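Most advice on learning to suture at home comes from people selling suture kits. I bought two of them, and I'd like to save you some money and a few bad habits.

## What you need

Kits run to dozens of pieces. You will use four: a needle driver, toothed forceps, scissors and a practice pad. Add a box of thread with the needles already attached and you can start tonight. My Gament kit came with 22 tools, most of which are still in their plastic.

Don't pay extra for "realistic skin." I have yet to meet a pad that feels like skin. What you want is one that doesn't tear when you pull a stitch snug, and the ads won't tell you that. Look for mesh under the top layer. The cheap one I got from Moroz had none and ripped on the second evening.

## The simple interrupted stitch

1. Clamp the needle about two-thirds of the way back from the tip. Beginners grab it too close to the thread, and it bends.
2. Lift the edge of the cut gently with the forceps. Don't crush it.
3. Put the tip in at a right angle to the surface, a few millimeters from the edge.
4. Turn your wrist and let the curve do the work. If you're pushing forward, stop and start over.
5. Come up in the middle of the cut, take the needle again, and go through the other side at the same depth.
6. Pull the thread through until a short tail is left.
7. Lay the driver between the two ends, wrap the long end around it twice, grab the tail and pull flat.
8. Wrap once the other way, pull flat, then once more the first way. Trim.

Edges should meet and turn up very slightly. If the pad puckers, you pulled too hard. Almost everyone does.
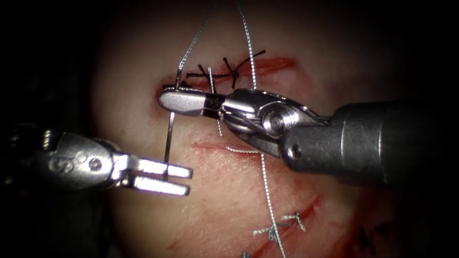 *A pad with three cuts: stitches already in, and a new one going into the upper cut.*

## How much practice is enough?

You'll see it claimed that 2,000 stitches makes you competent. I went looking for where that number came from and found only other pages repeating it. Dolores Zamora, who taught me, never gave a number. She had us do 25 slowly, cut them all out, and look at which ones leaned.

I'd trust that over any app. The Revport one gave me a score of 206 for a row I was ashamed of, and I still don't know what it was out of.

Short sessions work better for me. After half an hour my spacing drifts and I'm only rehearsing mistakes.

## Things I'd ignore

- Videos sped up so you can't see the needle angle.
- "Left-handed kits" that hold a standard needle driver in a different-colored case.
- Anyone telling you to learn the fancy running stitches first. Get a square knot that lies flat, then worry about those.

One more warning. A neat row on a pad means you can sew a pad. Don't close a real wound on yourself, a friend or the dog. Practice needles often aren't sterile, and the ones in both my kits said so in very small print on the back.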